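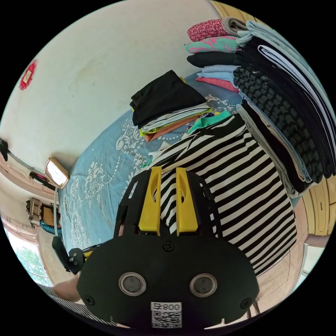

Mosoti Religion and Expression Reporter, Loose-Leaf Edition

Publisher: Clostex
Format: two-volume loose-leaf set with tabbed dividers
Content current to: February 21, 2019
Extent: almost 1,000 pages as shipped
Binder capacity: 800 pages per volume
Binding: locking post binder, four posts
Languages: English; decisions issued in other languages appear in English translation

Overview

The Mosoti Reporter collects court decisions in which a claim of religious freedom meets a law on speech, public order or discrimination. It is meant for law offices, court libraries, church legal departments and schools that need the full text of a decision on paper. Decisions are printed complete, including dissents. Passages removed by the issuing court are marked with a bracketed rule.

The set does not contain commentary. Each decision is preceded by a one-page abstract giving the court, the statute applied, the form of expression at issue (sermon, pamphlet, broadcast, online post, display), the outcome and the appeal status on the content date.

Arrangement

Volume 1 holds criminal matters. Volume 2 holds civil and administrative matters, including employment and licensing. Within each volume, decisions are filed by country and then by date. A case heard at more than one level is kept together under the date of the first judgment, with later rulings behind it on gray divider sheets.

Three finding aids are bound at the back of Volume 2:

Table of cases, by party name
Table of statutes and treaty articles
Index of scripture passages quoted in judgments

The scripture index lists book, chapter and verse, followed by the page where the court quotes the passage. Passages that appear only in a party's brief are not indexed. Verse numbers follow the translation used by the court, and differences between translations are noted in the entry.

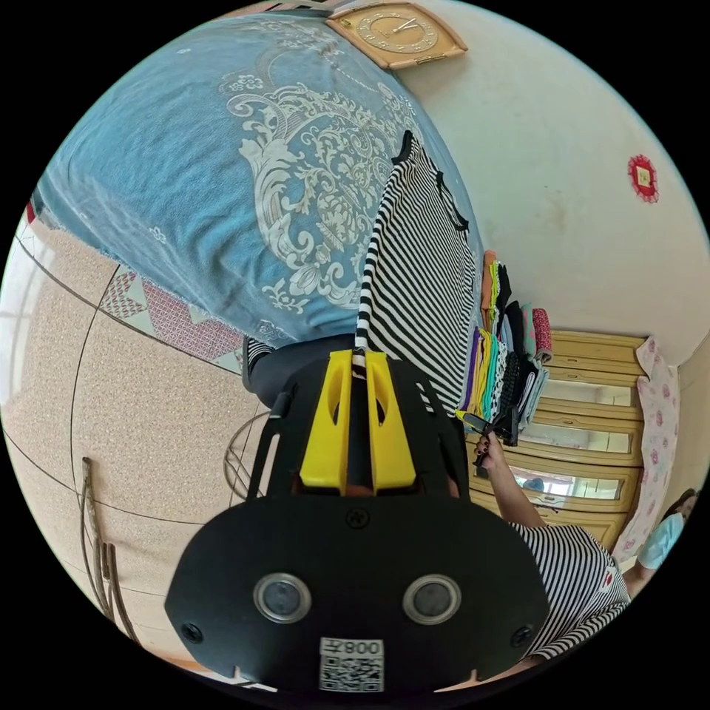 Page numbers run by country section, so new material can be inserted without renumbering the rest of the volume. A page reading FI-112.3 is the third sheet added after FI-112. Citations to the Reporter should give the section code, the page and the release number printed in the lower margin.

Updates

One release is mailed each November. It contains new decisions, replacement abstracts for cases where the appeal status has changed, revised tables and a filing instruction sheet. Remove superseded pages in the order shown on the sheet before inserting new ones. Releases must be filed in sequence.

Binders

Covers and posts are made by Beltton. Post extensions are sold separately and fit both volumes. Older sets in Plinex ring binders can be moved to post binders with the conversion pack, which includes repunched divider tabs.

Ordering

Available as a full set, as a single volume without finding aids, or as a release subscription for existing owners. Missing or damaged pages are replaced on request; quote the section code, page and release number.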